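Sorting Small Things: Do Compartment Boxes Earn Their Place?
Project report, second-semester home organization module

1. What we set out to check

The course reader says that a divided box "saves time every day." It gives no source. Our group wanted to know if that claim holds in an ordinary kitchen corner, where plates, bowls and odds and ends like chains, clips and keys end up on the same surface. I was doubtful going in and I am still doubtful, though less about some parts than others.

We compared two ways of storing small items: a wooden box divided into cells, and a plain bowl that everything gets dropped into. Plates went in a wire rack in both cases, so they would not affect the result. The course budget was 300 dollars and we spent 200, most of it on boxes. The Merkness catalog had the cheapest ones. Zoltdale sells a similar box with a lid, but we left it out because a lid adds a step and we would have been testing the lid.

2. How we did it

Each person put the items away, left the room, came back and was asked to find one of them. We did this in February over three afternoons. Two people knew the layout already from setting it up, and in my opinion their times should not have been kept. I was outvoted. They are in the appendix with a mark next to them.

The surface was set with the divided box in the middle, a shallow compartment tray and a bowl toward one side, and the dish rack with its plates at the back.

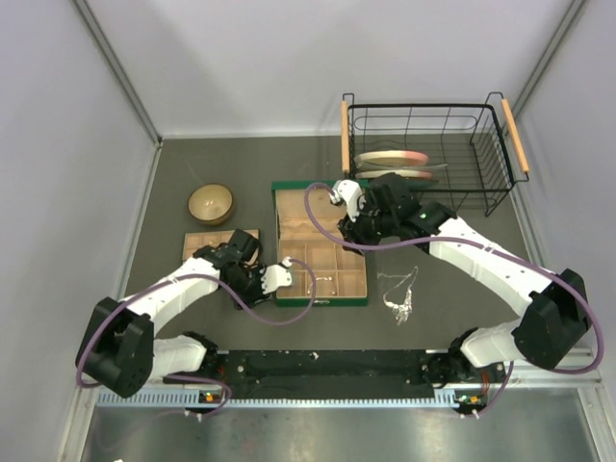 Panagiotis Zacharopoulos thought we were asking the wrong thing. Finding an item in a divided box is easy, he said, and the trouble starts when you have to decide which cell it belongs in, and then remember that decision a week later. He wanted us to time the putting away as well. We had not planned for it, so what we have on that point is notes and no times.

3. What we found

Finding a chain was faster with the box than with the bowl. That much is clear from the sheets. A chain at the bottom of a bowl tangles with whatever else is in there.

For bigger items the difference mostly went away. People looked in the bowl, saw the thing and took it out. Several said they liked the bowl better, and I don't think we can brush that off as habit.

Putting away was slower with the box according to our notes. People hovered. One person moved the same clip between cells twice and then left it on the table, where it would have counted as clutter in any real kitchen. The shallow tray did better here, maybe because you can see all of it at once, but we did not test it separately and I would not lean on that.

4. Problems

Everyone knew they were being timed. The layout never got messy the way it does at home. We also never tried labels, which the Irketti storage guide recommends and which might change the whole result for the box.

5. Where this leaves the claim

The reader's sentence should be cut down to something like "a divided box helps you find small, tangly items." The "every day" part we could not support. If another group takes this on, they should start with the putting away and run it for a full month in somebody's real kitchen.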